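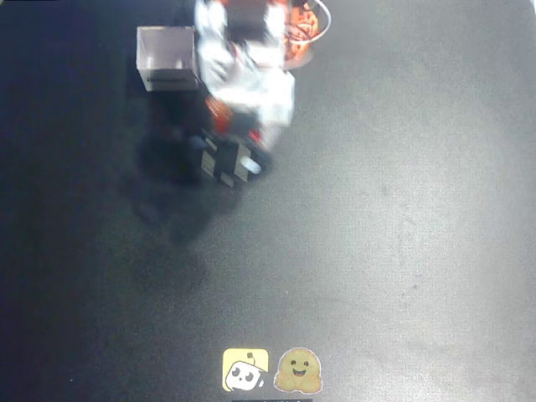 Buy the Second Gripper First

Every spring I sit down with a spreadsheet and a sandwich and try to guess what our little automation bench is going to need for the next year, and every spring I get it wrong in the same place. The arm gets a line. The arm always gets a line, usually at the top, with a nice round number next to it. Then somewhere down around row 20 there's a cell that says "misc. parts" and that cell is where the year goes to die.

So I want to argue for turning the whole sheet upside down. Start with the small stuff. Price the mats, the lamps, the spare servos, the cables, the screws that are one size off from every screw you already own, and see what's left for an arm. I know how that sounds! It sounds like planning a vacation by buying sunscreen. But I've done it the other way for long enough now, and I'm tired of having a very good arm that can't work in March.

We run small arms in Kirkumham, the desktop kind with plastic links and hobby-style servos, and we use them to try out pick-and-place jobs before anybody spends real money on a production line. Picking up little parts, dropping them in little boxes, over and over. It's dull work and the arms are good at it, right up until a joint starts to get sloppy. A cheap joint wears. That's fine, that's the deal you make when you buy cheap. What isn't fine is finding out that the replacement ships from overseas and the budget closed in September.

The sales side doesn't help much. When I called Pluleo about our last purchase, the person on the phone was lovely and knew everything about reach and payload, and went a bit quiet when I asked how many gripper fingers a normal customer goes through in a year. I asked Khurana the same thing and got a brochure. I don't think either of them was hiding anything. I think people just don't ask, so there's no answer ready. Please ask. If enough of us ask, somebody will have to print it on the box.

Our last order came to $2,406 for the arm, the power supply and the shipping, and I put aside $400 for everything else, feeling pretty generous about it. The $400 was gone before summer. None of it went on anything exciting. A fair chunk was lighting, believe it or not, because one side of the bench was bright and the other was murky, and the vision software had strong feelings about that. (If you're planning a bench right now, go stand next to it at four in the afternoon and look at where the shadows fall. It costs you nothing.) Then a better mat with less shine. Then a pile of shallow bowls and cartons, which I'd assumed we could scrounge from the kitchen, and we could, until the kitchen wanted them back.

There's a case against me and I'll give it a fair shake. My friend in purchasing says spares are dead money: they sit in a drawer, they get lost, and by the time you need one the model has changed. She's right about the drawer. I've got a bag of Bretine connectors in mine that fit nothing we own anymore. She also says that if I cut the arm budget to pay for spares, I'll end up with a worse arm that needs more spares, and around we go. I don't have a killer comeback to that. All I can say is that an idle bench costs us too, and it never shows up as a line item, so it's very easy to pretend it's free.

What I'm asking for this year is 2 of everything that moves or touches. Two grippers, two sets of fingers, a second servo for each joint that carries weight. If that means dropping down a model on the arm, I'll drop down a model and I won't sulk. Lighting gets its own line, way up near the top where the boss will see it. And "misc. parts" is getting deleted, which has already caused one fairly tense meeting.

I'd also love to see the people who approve these budgets spend an hour at the bench before they sign anything, ideally with a screwdriver in hand. Ours came down once and stayed until lunch. The lighting money went through the following week.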